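Bring Back the Handwritten Recipe

My grandmother's receipt book has 308 entries, and I love every blotted one of them! She called them receipts, the old way, and she wrote them for somebody who already knew how to cook. "Bake till done." "Butter, enough." My neighbor Fanni Vass thinks this is lazy. I think it's the friendliest cooking advice ever put on paper, because it trusts you to look in the oven.

Last December I made the quince paste from page 70 (no times, no temperatures, one large thumbprint) and stood there stirring and sniffing and tasting like a real cook. What a good afternoon that was! 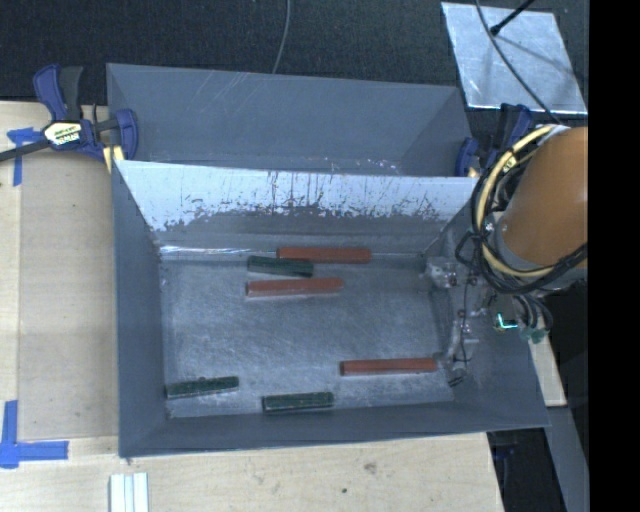 Reddish-brown and dark green blocks in a gray bin.

Compare that with the recipe I printed last week, which had 3 paragraphs on preheating alone. I followed it to the letter and never once tasted the soup. So dig out the family book, if you have one, and cook something vague from it. Write your own notes in the margins, too. Mine now says "more lemon, Stilldale quinces are sweet."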